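4.2 Demonstration Sessions

The open day was held at the Walent site on June 1, 2021. Visitors came through in groups of six, and each group stayed at the handling station for 20 minutes. Two of the authors ran the station. Obeidat operated the arm and Yu answered questions and kept the log. Visitors who wished to stay longer were given chairs near the table.

The station used the same arm and multi-fingered gripper as the laboratory trials in Section 3. Objects were to be picked from a tray and moved to a second location on the table. No changes were made to the grasp planner for the open day, but the joint speed limit was set to 40 percent of the laboratory value. Between runs the fingers were left open over the tray so that visitors could look at the finger joints — a frequent request in all four groups.

Figure 3 gives the working layout. The arm stands at a blue tray on a white table, with a beige bin and its paper packing at the other end. The floor behind the table is marked with a yellow line. Seating was not fixed, and visitors were free to handle small items such as the Rubik's cube while they waited.
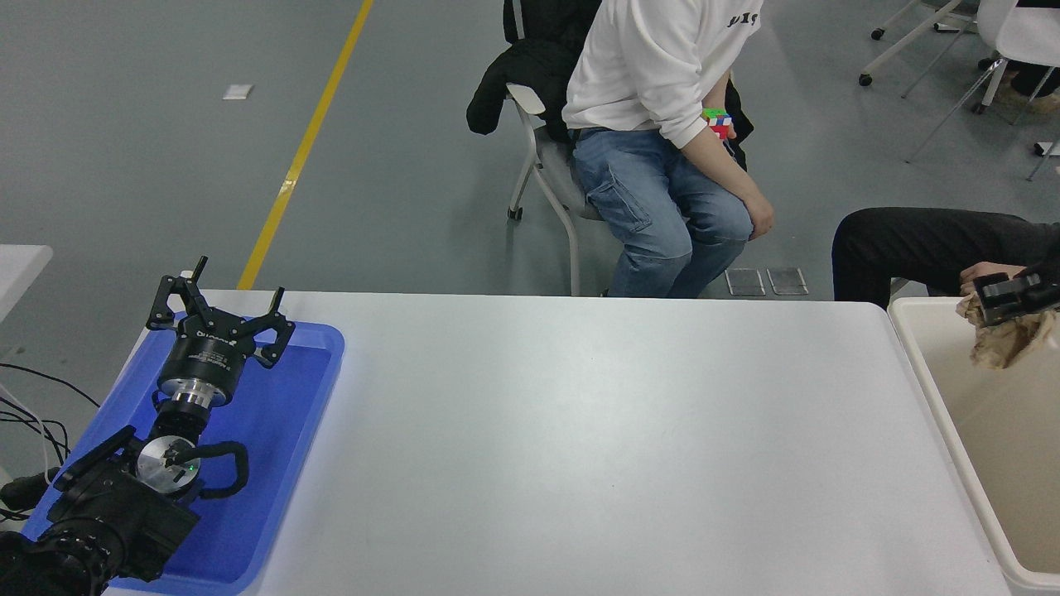 Figure 3. Handling station during the open day, gripper open above the tray. A seated person behind the table holds a Rubik's cube; at right, a hand holds a black device over the bin.

4.3 Visitor Feedback

Written comments were collected at the exit on a one-page form prepared by Wickramasinghe. The form asked whether the motion of the arm was easy to predict, and whether the respondent would be willing to work at the same table. Answers to the first question varied with seat position. Respondents seated across from the arm rated its motion as less predictable than those seated to the side, and several wrote that the wrist rotation came without warning. We return to this point in Section 5, where a slower wrist profile is tested with the Trokden controller.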